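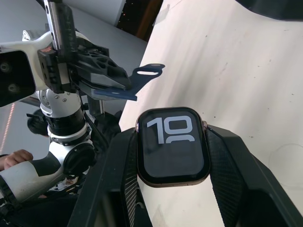

Big numerals on, dark strap, and the colour we're all arguing over

Clamside Community Forum > Gadgets and Small Repairs > Watch colour, strap and those enormous numbers

puddingbasin
Posts: 70

Hello all, long-time reader and not much of a poster, so be gentle with me. I've finally given in and got a smartwatch, second-hand from the little place in Allorbridge that used to do keys and heels, and I'm very pleased with it apart from two things I can't settle in my own mind. First, what would you call that colour? The shop had it down as bronze, my sister says it's rose gold and always was, and I need to know because I'd like a strap with a buckle to match. Second, I've put the biggest numbers on it that it would let me have, hours on the top line and minutes underneath, and my family tell me it looks like a bus. I love it. I can read it without hunting for my glasses, and at my time of life that's worth a bit of teasing. Is there any reason I shouldn't keep it like that?

tidewrack
Posts: 2693

Welcome to the talking end of the forum! I'd say rose gold, but I'd say it quietly. These pinkish metals change completely depending on the bulb you've got above you. Mine is plainly pink in the bathroom and as brown as a conker in the car. Take it to a window in the middle of the day and have another look before you spend any money.

As for the numbers, keep them. I had one of those faces with the weather, the steps, the moon and goodness knows what else on it, and I used to stand at the bus stop squinting at the thing and still have to ask somebody the time.

HobAndKettle
Posts: 166

Bronze. Sorry, tidewrack, we've been here before over the teapot, but rose gold has more pink in it than that. Whichever it is, I wouldn't try to match the buckle at all. A near miss looks far worse than a plain black one, and with a dark strap a black buckle simply disappears.

I'm not with you on the giant numbers either, I'm afraid. I like to see the date. I'm forever signing things and I never know it.

puddingbasin
Posts: 70

Thank you both, and I'm sorry to have reopened the teapot. I did the window test just after lunch and I'm no further on — it went sort of coppery, and then a cloud came over and it went back to looking like a penny. I think I'll take the advice about a black buckle and stop fretting.

The strap is really what I should have asked about. I thought I wanted the same again, only newer, and then I saw one on the Clostel stall at the market in a soft cloth weave and fell for it rather. The lady there was very patient and let me try it on over my cardigan cuff, which can't have told her much. 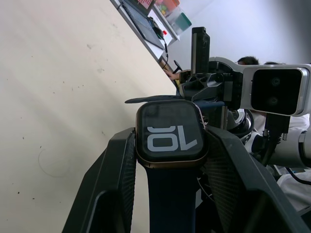 My worry is the washing-up. I do it by hand, I always forget to take my watch off, and I can just imagine a cloth strap sitting there damp against my wrist all evening. Do they dry out in reasonable time, or would I be sorry? I'd want it in navy if I went ahead, because everything else I own seems to be navy and I've stopped pretending otherwise.

tidewrack
Posts: 2693

I've had a Clostel one for two summers and I wouldn't be without it. It does get soggy, I won't fib, but I roll it in a tea towel, give it a good squeeze and it's fine by the time I've watched something on the telly. It wants a wash now and then with a drop of washing-up liquid and an old toothbrush. Take the watch off it first!

HobAndKettle
Posts: 166

And I had one and gave it away. It smelt. I dare say I didn't wash it enough, but I don't want a strap that needs laundering, I've got enough laundry. A smooth one wipes clean under the tap and you put it straight back on. If you're a hand-washer-upper I'd stay with smooth and have the cloth one for going out.

saltmarsh_jumpers
Posts: 3

Hope you don't mind a new person joining in. I knit, and there's a lovely Þórarinsdóttir pattern for a narrow wrist cuff that you wear just above the watch, so it soaks up the drips before they get to the strap. I made one in leftover sock wool and it works a treat. I'm happy to lend you the leaflet if you're anywhere near the harbour.

On the colour, I'd have said copper, if a third opinion is any use.

HobAndKettle
Posts: 166

It isn't, but welcome anyway.

puddingbasin
Posts: 70

Oh, you are kind, all of you. I think it'll be smooth for the sink and cloth for best, and yes please to the leaflet, saltmarsh_jumpers — I can get down to the harbour most mornings before the bread's gone. The numbers are staying as they are. I did try a face with the date on for HobAndKettle's sake, and I had to fetch my glasses to find out how to change it back.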